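Lekach Clothing Bank: minutes, November

Present: 18 members. Apologies were received from the Bailly branch. The last minutes were agreed.

1. Folding and sorting
T-shirts are coming off the tables in different sizes and the shelves look untidy. Agreed that all tops will be folded on the gridded mats, sides in first, then the hem up to the collar. 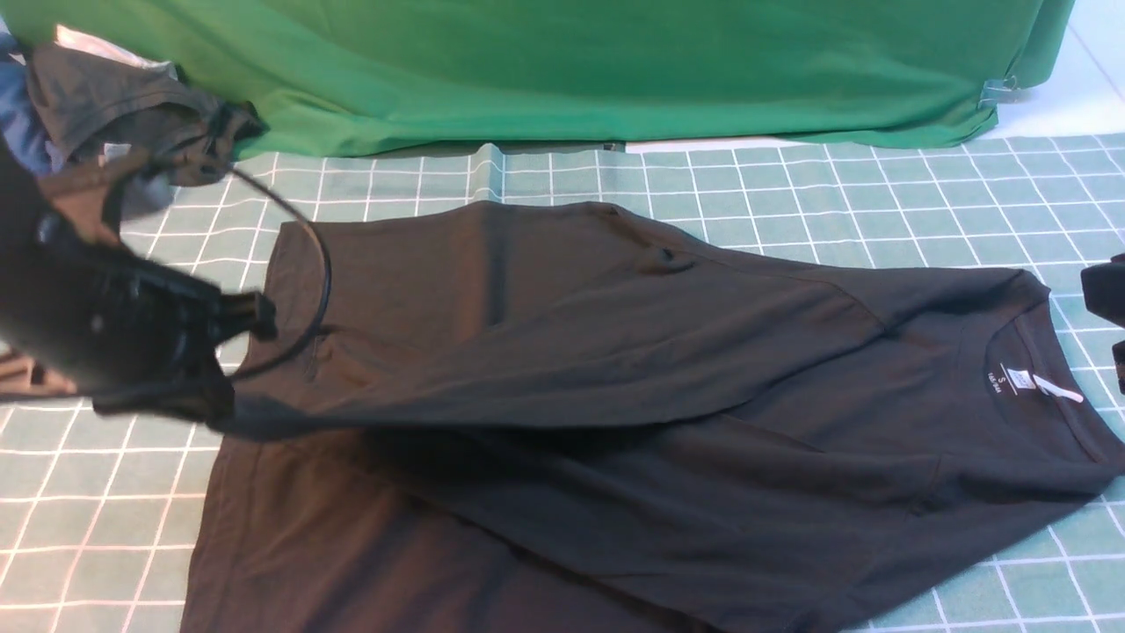
Size labels are to be read before folding and the top put straight into the right crate. Jeans and heavier items stay in a separate pile until the T-shirts are finished.

2. Stock
302 tops are ready to go out. Flisel has asked for 20 in size S.

3. Next meeting
Same room, 7 pm. Crates to be stacked beforehand.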